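**Household Textiles, Unit 2: Cloths and Baskets**
*Irkwood evening course, room 217*

Welcome back! Today is all about the humble white cloth, and I love this unit – it's where folding starts to feel like a craft.

- Work on a pale, clear surface.
- Lift by a corner and let the folds drop.
- Keep the woven basket close by.

White cloth, brown basket: 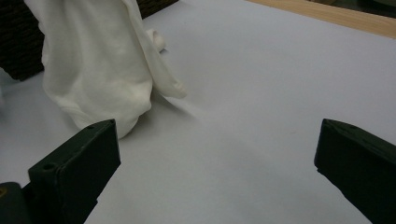
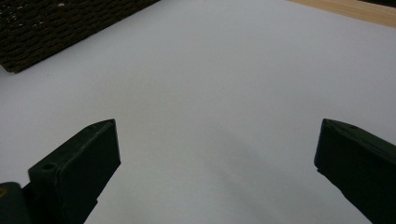
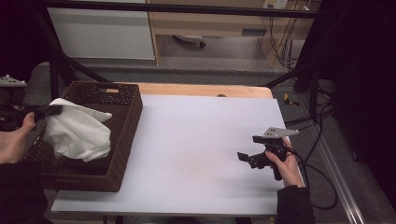 For homework, fold one towel in thirds, then in half, and do it again until the edges meet. Bring it in July with your Talard workbook, open at page 64!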